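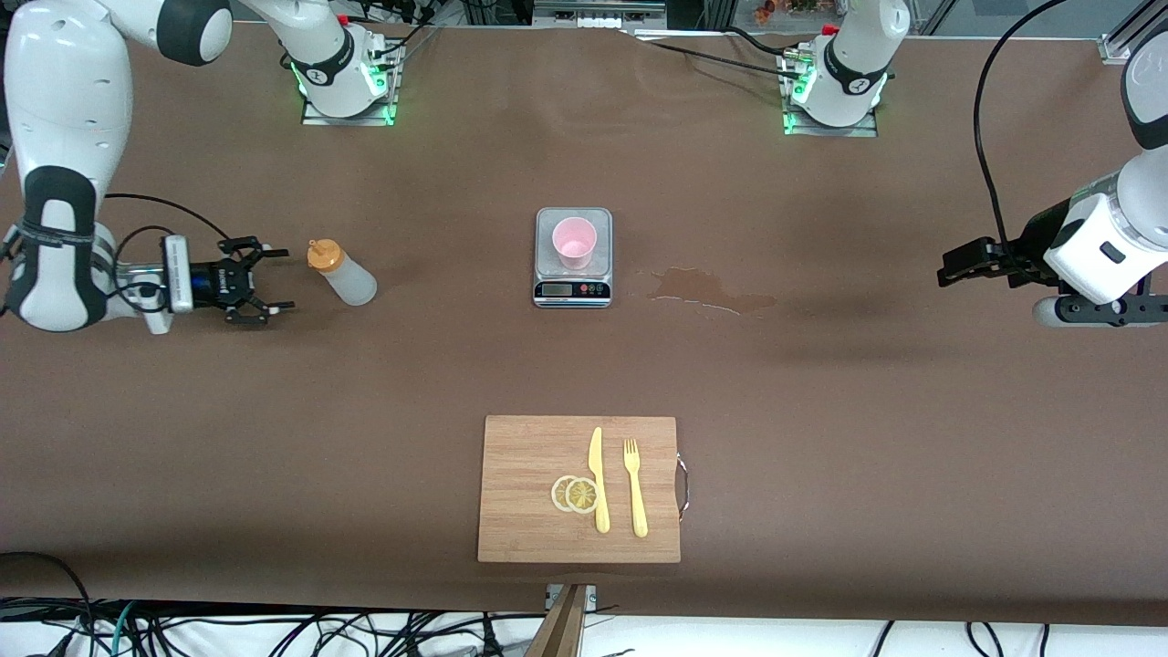 Nunden Preserving and Home Kitchen Group

From: list member, Parell
To: kitchen list
Date: Aug 24, 2023
Subject: Re: Re: digital scales for small amounts

> I still say everybody on this list should weigh everything, lemon
> included. Mine is the Drenlow scale and it reads to the gram. I put
> a little cup on the platform, zero it, squeeze the juice in and write
> down the number. 20 g of juice every time and the syrup comes out
> the same every time. Spoons are guesswork. Slices are worse.

I've read this twice and I'm still not sold. Reading to the gram is one thing and being right to the gram is another. My own scale will show 29 for a cup of juice, and if I lift the cup off and put it back I get a different answer. For a big pan of fruit I couldn't care less. For a small cup with a splash of lemon in it, a couple of grams is a fair slice of the total.

Has anyone here tested theirs with a known weight? I don't mean a bag of sugar, as I wouldn't trust the bag either. The last full bottle I weighed came to 436 and I had no means of telling whether the bottle or the scale was wrong.

Then there's the squeeze bottle question, which the earlier message skipped. If you pour from a squeeze bottle into a small cup you will overshoot sooner or later, and some of it will go on the table. A brown top hides it until you put your sleeve in it. Whatever misses the cup doesn't get weighed, so I suppose the sums still work, but I would move the scale well away from any wet patch before trusting the buttons again.

As for slices, I do mine thin on a bamboo board and use two to a jar. Lemons vary, yes. So do the people eating the syrup, and I've had no complaints.

The Nieto leaflet says its scale is good for "up to 4,000 readings" on one battery. Under what conditions? Left on, switched off, in a cold kitchen? It doesn't say. I'd sooner hear from somebody who has had one on the worktop since last August.

If someone does have proper test weights, could they bring them to the next Nunden meeting? I'll bring my scale – and a cloth.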